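Reorganizing the Periodicals at Home

March 18, 2022

Readers of this blog will recall that the papers in my study were moved in July to make way for repainting. The walls are now white throughout, and the furniture has been returned to its former position. The papers had not been. They remained in two cartons from the Brallau move, and it became necessary to establish a proper arrangement for them.

The collection consists principally of newsletters and bulletins from associations to which I have belonged. My index, begun in the Tutmont years, lists 1,674 separate items. A considerable number are duplicates, and others concern events of no lasting interest - parking notices, revised lunch menus, corrections to earlier corrections. It was decided that only current material should be kept on the table, and that all remaining items should be stored in the hall cabinet or discarded.

The method adopted was as follows. Each item was assigned to one of five groups according to the issuing body. Within each group, items were placed in order of date. Any publication older than eight years was set aside for review, with the exception of the Skakcombe annual reports, which are complete and will be retained as a set.

The work required about 11 hours over several evenings. Progress was slower than anticipated, as many of the Skakcombe reports had been filed with the spine facing inward and had to be opened before they could be identified.

For the table, a black plastic file holder with perforated sides was selected. It stands against the wall on the tablecloth and permits a booklet to be removed with one hand. The member publications marked 會刊 are now kept in it, as these are consulted most often.
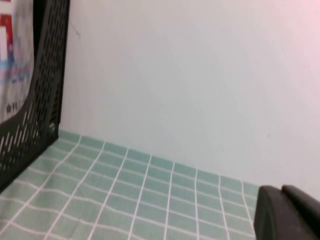

Matters Outstanding

Three questions have yet to be settled. The first concerns the Dvořáček catalogs, which are taller than the shelf in the hall cabinet and cannot be stored upright. Laying them flat is possible, although the lower ones then become difficult to reach.

The second is the matter of labels. Handwritten labels were used in the past and have faded. Printed labels would be easier to read, but those purchased last year do not adhere well to plastic.

The third is the disposal of duplicates. Two of the associations have been asked whether they wish to receive spare copies for their own files. One has replied and will accept issues in good condition. The remaining duplicates will be held in the smaller carton until the other reply is received.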